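Omunine compares two grippers for small-parts handling

Omunine has finished a bench comparison of two electric grippers at its Brunetti Street workshop, with results to be shared with customers in May. Both units were fitted to the same arm and run through 648 picks, using markers, caps and other light items laid out at different angles.

The first gripper, from Cieślak, closes on flat, angled fingers. The second, the Javesov, uses softer pads and costs around 400 dollars more per unit. A camera at the wrist recorded every approach.

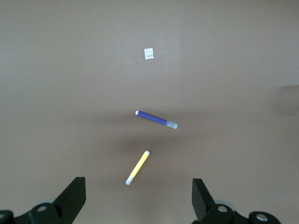 A blue and a yellow marker on the tabletop, seen from the wrist camera with the gripper fingers open.

The Cieślak unit missed 116 picks, most of them on round items lying at a slant to the fingers. The Javesov missed fewer but took longer to close, adding 3 seconds to each cycle.

"For our packing line the slower one is still the better buy," said Percy Espinoza, who ran the tests. "Customers who handle boxes may see it differently."

The company plans to repeat the runs with a second controller before it places an order.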